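Workshop notebook, Brellville, back store
October, started 7.40 am

Arm powered up first go. Ran the homing routine twice to be sure, then checked the wrist view against the marks I taped on the bench last time. Still lines up. Left the speed capped at the low setting until Palesa Mathebula has signed off on the aisle end.

Job for this entry: returns. Cartons come back from customers, get looked at, get a label and go on the shelf until someone decides whether they're resold, repaired or stripped. Up to now that's been two people on a shift, one reading labels out and one typing. The plan is that the arm presents the label to the reader, the Luvow software fills in the record, and a person only deals with the ones it kicks out.

Test batch was 607 records from the old spreadsheet, replayed with no cartons moving. 9 came back with no match. I went through those by hand. Most were typed wrong years ago, a letter O where there should be a zero. Sent the list to Alcaraz and asked whether the software can offer a near match and let the operator pick. I don't want it guessing on its own.

Then on to the real shelves. Reach on the middle level is fine. The level below needs the elbow to drop, and I don't like how close it gets to whatever is standing on the floor. Have put a software limit on joint 3 for now. It costs us a bit of time per pick. 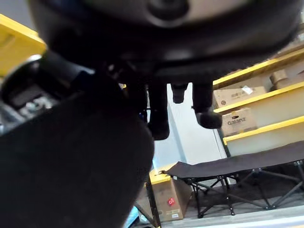 Wrist view toward the yellow racking. Galanz carton on the shelf, cot to the right.

Printing on the cartons is going to matter more than I expected. The reader is happy with a small white label on plain brown board. Big lettering across a front face slows it down, as it tries to read the brand as part of the code. Grulteck's manual says to mask by region, but that only works if labels always land in the same spot, and ours go wherever the person had room. Easiest fix is a rule for people: label goes top right, every time. Will write it up on the whiteboard and see if it sticks.

Talked to the shift over morning tea. Notes so I don't forget what was said:

The reading-out job is the one they're glad to lose. It's hard on the neck and you lose your place if anyone talks to you. Typing they mind less.

What they don't want to lose is the look inside the carton. One of the longer-serving staff made the point that half of what she knows about a return comes from the weight and the rattle when she picks it up. The arm can give us the weight. It can't give us the rattle. I've asked for the inspection step to stay with a person and Palesa agrees.

There was a fair question about hours. I said what I've been told, that the roster is unchanged until the trial is over and that the freed-up time goes to repairs, where we're behind. I also said I don't know what comes after that. Better to say so. Palesa will ask for it in writing from upstairs.

Also raised: the pace. With two people you stop when you need to stop. They're worried about the arm setting the speed and them chasing it. Changed the logic this afternoon so it waits for a button press before it presents the next carton. Throughput on paper drops, but I'd sooner have it used than switched off.

2.15 pm. Three stops in the afternoon run. First was me, leaning in. Second was a flap that had come open and caught the light wrong. Third I can't explain, log shows a torque spike on the wrist and nothing else. Saved the log under the trial folder. If anyone sees that one again, please write down the time and what was in the fingers.

To do
Label rule on the whiteboard
Chase Alcaraz on near matches
Try joint 3 limit a few degrees looser, with someone on the stop button
Move the reader cable, it's rubbing at the base
Palesa: sign-off on aisle end, roster question

Shut down 4.30 pm, arm parked, key back in the drawer.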